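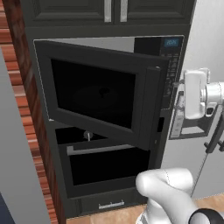
my sister, reading over my shoulder: you are not paying 219 a month for meal kits, you just aren't

ok so. thread. meal kits vs regular groceries, 11 weeks in, numbers at the bottom

started with Zokel in the summer bc of a coupon. Zokel is fine. everything is a bowl. rice bowl, noodle bowl, a "harvest" bowl that was the rice bowl with squash

switched to Plikham. better food, way too many little packets. one dinner had 13 of them. one packet was two teaspoons of soy sauce. I own soy sauce

also Plikham says 25 minutes on the card. never once been 25 minutes. I chop slow, fine, but not THAT slow

the thing I didn't expect — I stopped buying random produce and letting it die in the drawer. no slimy cilantro since I started. that's real money

groceries for one at the Vakau on Sarmiento were running me more than I thought. went back thru my receipts and yeah. snacks. its all snacks

numbers: 697 total on kits so far, with the coupons. that's dinners only, lunches were leftovers or toast

same stretch last year at the store was a bit more, but that included coffee and dish soap and stuff so it's not a clean comparison, don't yell at me

someone asked about skipping weeks. yes you can, on both. Plikham hides the button under "delivery calander" and you have to do it five days ahead. I missed it twice

leftovers reheat ok except the fish. don't do the fish

plan for October: every other week on Plikham, store the other weeks, with an actual list this time

sister has been informed. sister wants the chicken recipe card

will post the card later if I can find it, I think it's under the mail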